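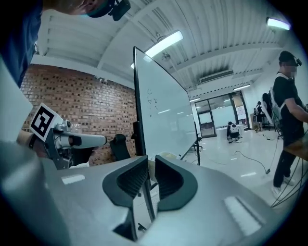
Notebook - workshop room, floor and whiteboard corner
17/03/2015, S. Rezaei

Carrying on from the list in the back of the last book. The room has got to the stage where things live on the floor because they were put there once, so I am writing down where each kind of thing should go and what still needs buying or fixing. Add to it in pencil if you disagree.

Whiteboard. It stays on its black stand. We talked about fixing it to the brick wall and I went as far as drilling one trial hole, low down by the skirting. The bricks are sound but the mortar is soft and came out as powder. Any fixing would have to go into brick faces, and the landlord's letter from August says no new holes without asking. So the stand it is. The board can be turned away from the lights when the glare is bad. Old scribbles don't come off with the dry cloth any more. Tried the Taheri cleaning fluid on a corner: two passes, left a slight haze, haze went with water. Will do the whole board when there is a morning with no one needing it. The smiley can stay if anyone is fond of it.

Ceiling lights. The long fluorescent is fine. Light on the board is good enough to read from the doors. No change wanted. Someone asked for a shade over the one nearest the table and I have said no, we would only have to clean it.

Air conditioner. Filter washed and put back. Set at the lowest fan speed it can't be heard over talking. On the next one up it can. Leave it low unless the room is full.

Floor. This is the main job. The white tile and the brown mosaic strip need different treatment and I had been using the same bucket for both. The white tile wants hardly any product, 13 ml of the Flotness concentrate to the small bucket, and a well wrung mop. More than that and it dries with smears which show up every shoe. The mosaic has a lot of joints and the mop just rides over them. Stiff hand brush first, then vacuum, then damp cloth. Slow, but the dirt does come out. Did a test patch about the size of a tray and the difference in colour is plain enough that the rest will now have to be done as well.

The mosaic strip has also turned into a shelf. Water bottles, boxes, cloths, whatever was in the hand at the time.

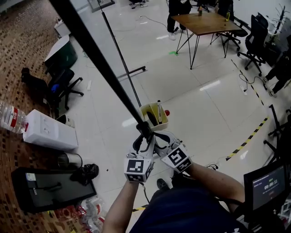
Proposal is to keep the strip clear for walking and give the loose stuff three homes:

Drinks - on the wooden table or in your own bag. Not on the floor. Empties go in the white-and-green bin at the end of the session, caps on.

Pens and small hand tools - in the cream container. It works well as a pot because it is easy to carry to wherever the job is, so I don't want to replace it with anything screwed down. It does get kicked. Could put a weight in the bottom, a flat steel offcut of 400 g or so from the scrap drawer, then it should stay upright with a long tool in it. Try this first before buying.

Flat things with screens - never on the floor, even for a minute. There is space in the white cabinet once the old paperwork has gone. I will clear the paperwork.

Cables. The black lead to the white power strip runs over open floor. Priced cable cover from two places. Gemico do a low rubber one sold in 2000 mm lengths, and one length gets us most of the way. Weltlow's is cheaper but stands higher and the chairs won't roll over it without a shove. I would go for Gemico. In the meantime tape it at each end and in the middle, and lift the tape weekly or it leaves glue on the tile. The glue comes off with white spirit, but the smell hangs about.

Green tape on the floor under the table: leave it alone when mopping. It is a position mark and I have already lifted one by accident and had to guess where it went back.

Table. Top is sound. The hairpin legs are a nuisance on tile, as all the weight sits on very small feet. One foot was loose and I nipped it up. Felt pads picked up grit within days last time and scratched worse than bare metal, so rubber caps this time. Need to measure the feet properly before ordering, my calliper is at home.

Chairs. Black ones all roll. Hair in the castors, as usual. Pulled one castor out, cleaned it with a hook and a drop of oil, ten minutes' work. The rest can be done one at a time when somebody is waiting for something. Bags should hang on a hook or go in the cabinet, they end up beside the chairs and then get run over.

Stand with the tripod-style base. Legs take up more floor than they look and it is the thing I trip on most. If it isn't being used, push it back to the wall.

Budget. There is 285 left in the sundries line. Cable cover, rubber caps and a second bucket should come well under. Hold the remainder.

To do
- brush out rest of mosaic
- second bucket, label both
- weight for the pot
- measure table feet
- board cleaning, ask for a free morning
- clear old paperwork from cabinet
- ask about wall hooks (brick faces only)

SR

Search this notebook
Enter keyword Go

Recent entries
Castors and how to get them off
Gemico cable cover, prices
Scrap drawer sorted
Landlord's letter, notes on drilling
Air conditioner filter, how to wash
Taheri fluid on painted surfaces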